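Two Fingers Are Enough

Sorcha Crichton and Rhys Gilchrist compare hand-held grippers for Jesbridge, and they do not agree on everything

When I first visited the workshop at Jesbridge, I expected that the talk would be about arms. The arm is the expensive part, and it is the part that visitors want to see moving. But Sorcha Crichton wanted to talk about fingers. She had 3 hand-held grippers to compare before October, and in her opinion the choice of finger would decide more than the choice of arm.

The grippers go by the names Finine, Abbasi and Dimon. All of them work in the same manner: a person holds the tool, closes it on an object with the trigger, and a camera on the tool records what the fingers are doing. Later the same fingers can be mounted on an arm. The comparison must therefore answer a double question, whether the tool is pleasant for the hand and whether its recordings are useful for the machine.

Rhys Gilchrist, who does most of the recording, begins every session with the jaws open over bare wood. He wants to see both pads, the gap between them and enough of the table to judge where the tool is.
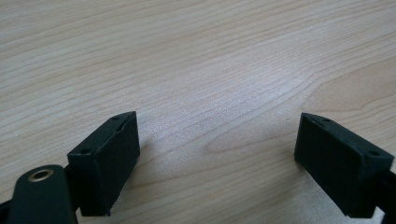 The first thing he checks is whether the view stays the same after the tool has been put down and picked up again. With the Finine it did, through the whole trial. With the Dimon the camera mount moved by a very small angle each time the tool was knocked, and one could only notice it by comparing the beginning of the day with the end. Rhys marked those recordings and repeated them, 569 in total, and he is still a little bitter when the number is mentioned.

The second thing is the pads. Sorcha prefers wide and flat ones. They forgive a person who approaches an object slightly from the side, and most people do so when they are tired. Rhys would like them narrower, so that they hide less of the table. I listened to this discussion twice on the same afternoon, and I have the impression that it is much older than the trial.

What surprised me is how much time goes to the light. A smooth table gives back the light of the ceiling, and the camera must then choose between a bright table and a dark finger. The Abbasi came with automatic exposure switched on, and its picture became brighter and darker in slow waves whenever the hand moved. Sorcha switched it off on the first day. She says now that she would do this before anything else, even before reading the manual.

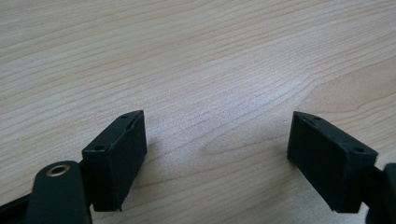
Open jaws above the table, with the pads turned towards each other and nothing in the grip.

After the empty recordings come the objects. Jesbridge would like to pick small packaged food, and such things are unkind to a gripper. A wrapper slides and folds, and it shines almost as much as the table. A hard box tells you very little about a finger, Sorcha explained to me, but a soft packet tells you everything in a few minutes.

On the packets, the Abbasi had the best grip and the worst trigger. It needs a strong hand, and Rhys changed hands often. The Finine was gentler, and it lost a packet now and then when he lifted too quickly -- he blames himself for some of these. The Dimon was somewhere between, if one forgives its camera mount, and Rhys does not. 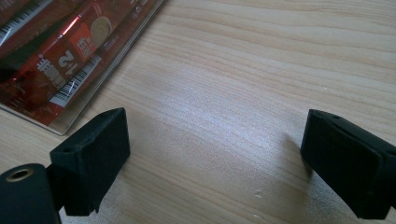

Can the fingers from one tool be used on another?

Only with an adapter plate, for the three tools in this trial. The screw holes have different spacing on each, so Sorcha draws a plate for every pair she wants to test and checks the camera view again after fitting it.

The report was delivered on 18/09/2025. It recommends the Finine for recording, with a wider pad, and it asks for a second trial of the Abbasi if the maker can offer a softer spring. The arm takes up one page near the end. Rhys has already ordered the pads in both widths.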